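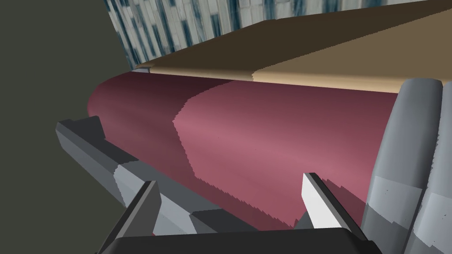 Two-arm build, fridge door practice in sim before I commit to the real shoulders

mossybench
Saturday, April 27, 2019

Hello all, and thanks again to everyone who helped with the wiring mess back in October! The torso has been standing in my garage all winter with a bedsheet over it, and the arms are still in pieces on the shelf at the Catacutan shop (they let us keep one bin each, and I have spread into two, sorry to whoever is next to me). While I save up for the last pair of Brornier gearboxes I've been living in the simulator. I'm using the Drorkau kitchen, the free one with the tiled walls, and the task I picked is opening the refrigerator. That's the job I wanted the robot for in the first place, so it seemed silly to start with stacking blocks.

My trouble is the swing. I can get the left gripper onto the handle fine, but once the door starts to move, the wrist wants to turn with it and my planner keeps the wrist stiff as a board. After 45 degrees or so of door the elbow runs out of places to go. I've left the right arm out of the plan completely for now.
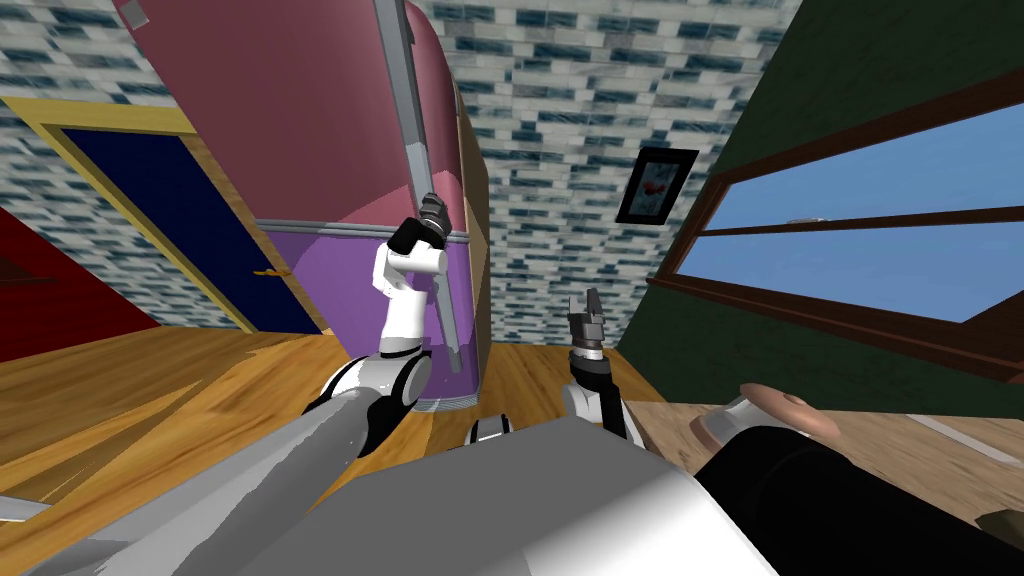 I've got the pull force capped at 45 newtons, a guess from hanging my luggage scale on our own fridge, and the door in the kitchen model has its hinge friction at whatever it came with. If anybody has run this same kitchen I would dearly love to know what you set yours to. My runs are 123 seconds long at the moment, which my spouse says is longer than it takes to make the sandwich.

tinplate_otter
Oh, I'm so glad you're back at it! I had that exact wrist problem on my laundry door. Let the wrist go soft in the one direction, around the handle, and keep it firm in the others. If your gripper can roll a little on the bar, the arm doesn't have to follow the whole arc by itself. I spent most of a winter fighting this with cleverer and cleverer paths and then fixed it by turning one number down. Wish I'd asked here first.

gearhead_gran
I'm going to disagree with Otter, kindly. A soft wrist works lovely in simulation, where the handle is perfectly smooth and nothing has any slop in it. On those Brornier gearboxes (I've had two sets) there's enough play that "soft" turns into "wobbly," and you'll be chasing the wobble for weeks. I'd move the grip instead. Crack the door with the left, let go, then put the right hand on the inside edge and sweep it open. You have two arms, use them!

mossybench
Gran, I was afraid you'd say that. The handoff means teaching it to find the edge of a door that may or may not have stayed put. But I see your point about the play. I may have been spoiled by how tidy everything is in there.

tinplate_otter
Fair enough on the slop. Mine are belt drives, so I can't speak to Brornier at all. I'd still try the soft wrist first though, it's an evening's work and the handoff is a month.

gearhead_gran
A month if you're lucky, I'll give you that one.

pinecrate
Jumping in with a boring question: where are you grabbing the handle? I run the same kitchen through Dornia and found the height mattered more than the stiffness. Up high my elbow locked. Lower down there was room to spare.

mossybench
Not boring one bit! I hadn't been saving the grasp height, I just let the planner choose. I'm going to fix it at a few heights tonight and log each one. Adding one from the head view to go with the one in my first post, in case the elbow angle tells you anything. 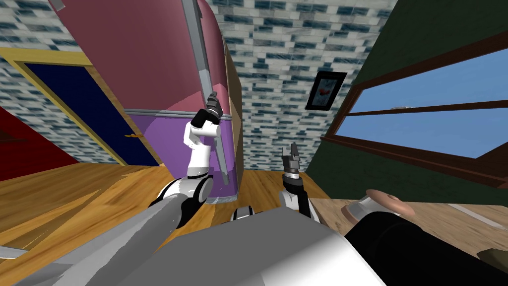 Left gripper closed on the long bar, right gripper open and holding nothing.

pinecrate
Thanks, that helps. I'd start with the lower one, and give the shoulder a bit more room before you touch stiffness. My setup file has the hinge friction in it, I'll dig it out and send it over.

gearhead_gran
Send it to me too please. And Mossy, is the second bin next to mine yours? There's a bag of bearings in it that I think I've been looking for.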